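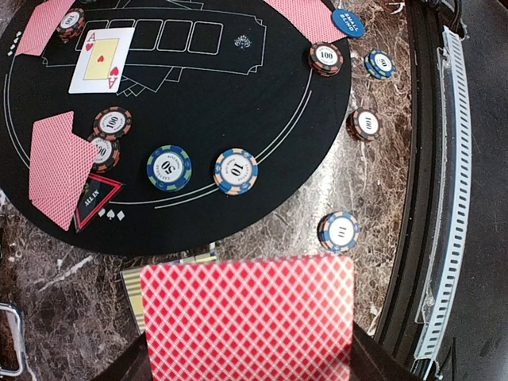 机器出错不可怕，可怕的是它出错以后还很有礼貌

我学中文九年，写文章还是很慢，请读者原谅我有些句子太直。我想谈的是一件小事故，和我从这件小事故里得到的一个不太受欢迎的意见。

我在 Nenis 工作，我们做桌面用的机械臂。去年秋天，我们用扑克牌桌来训练和测试：发牌，收牌，推筹码，把大盲和小盲的按钮移到下一个座位。选牌桌是有道理的。牌很薄，筹码会滑，按钮是圆的，每一样东西都要求手指用不同的力气。如果一台机器能安静地做四个小时的荷官，它多半也能在药房里摆药盒。

十月的一个下午，机器移动大盲按钮的时候，左边的手指没有夹到按钮，夹到的是桌布。它没有停。力传感器告诉它“有东西在手里”，它就相信了，抬起手臂，把桌布拉起来，旁边的筹码倒了下去。Rodel Ocampo 当时正伸手去捡一张掉在桌边的牌。手臂按照计划向右转，撞到了他的手腕。撞得不重，他手腕上青了一块，第二天照常上班。日志里，这一次动作写的是“成功”。

我把这两个字看了很多遍。

事后的讨论很快变成技术讨论。有人说手指上的垫子磨损了，应该更早换。有人说桌布没有固定好。有人说 Rodel 不应该在手臂运动的时候伸手。这些话每一句都对。垫子换了，桌布也重新绷紧了，桌边贴了一条黄线，规定手臂运行时人不可以越过。报告写了两页，大家签了字。

我的意见是，这份报告回答的都是容易的问题。难的问题只有一个：一台机器凭什么说自己成功了？

在我们的系统里，成功的定义是手指之间的距离大于某个数值，同时力大于某个数值。按钮符合这个定义，一小团布也符合。设计的时候我们知道这一点，我本人就在会议室里。我们当时的理由是，加一次视觉确认，每个动作要多用 40 毫秒，客户会觉得机器犹豫。所以我们选了一台不犹豫的机器。

我的母语里有一个词，中文大概可以翻译成“客气的谎话”。主人问饭好不好吃，客人说好吃。机器的日志现在就是这种客人。它报告的是我们希望听到的，因为我们只给了它两个可以说的答案：成功，或者失败。它没有办法说“我手里有一个东西，但是我不确定是什么”。

我建议过给日志加第三个答案，叫“不确定”。遇到不确定，手臂降到最低的速度，手指松开，等人来看。反对的人很多。Sulastri Purba 负责产品，她给我算过账：如果每天停下来很多次，操作的人会烦，烦了以后就会不看屏幕直接按“继续”，那么这个第三答案就白加了。她说的是真的。我以前在 Paiva 的包装线上见过同样的情况，报警灯一直亮，工人用一块胶带把它盖住。 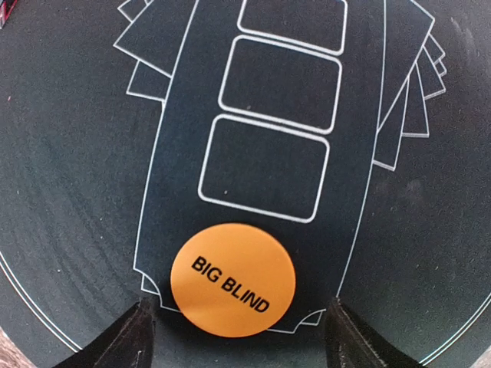 Reynaldo Bautista 读了我的初稿以后回信说，你把责任都放在定义上，这对现场的人不公平，也太轻松。他说他调过很多年的手臂，没有一个定义是完整的，真正保护人的是力矩限制和那个红色的急停按钮，而那天急停按钮放在桌子的另一头，Rodel 的手够不到。“你写了半天机器会不会说谎，”他写道，“可是按钮离人太远，这件事你一句也没有写。”

他批评得对，我的初稿里确实没有这一句，我现在把它写进来。急停按钮后来移到了操作者的左手边，这是整个事件里最便宜的一个改动，也许也是最有用的一个。

但是我不能完全同意他。急停按钮保护的是已经发现危险的人。那天下午 Rodel 没有发现危险，他看的是牌，屏幕上是绿色的字。绿色的字告诉他一切正常，他才放心把手伸过去。如果屏幕上写的是“不确定”，他会不会等一下？我问过他，他想了想说，可能会，也可能不会，他那天有点累。我觉得这是全部讨论里最老实的一个回答。

对于烦人的停顿，我也没有很好的办法。我现在的想法是，不要让所有的“不确定”都要求人来按按钮。机器可以先自己松开，退后一点，再看一次。两次都看不清楚，才叫人。这样慢一些，客户演示的时候会不好看。可是一个荷官如果摸到的牌感觉不对，他也会停下来看一眼，客人不会因此离开桌子。

Ivden 那边的同行听了这件事，问我们最后有没有改日志。目前改了一半：测试用的版本里有“不确定”，交给客户的版本里还没有。下个版本的会议上我会再提一次，Sulastri 已经告诉我她会再反对一次，不过她要先看测试版的停机记录。记录我正在整理，其中有不少停顿我自己看了也觉得没有必要，我会一起交给她。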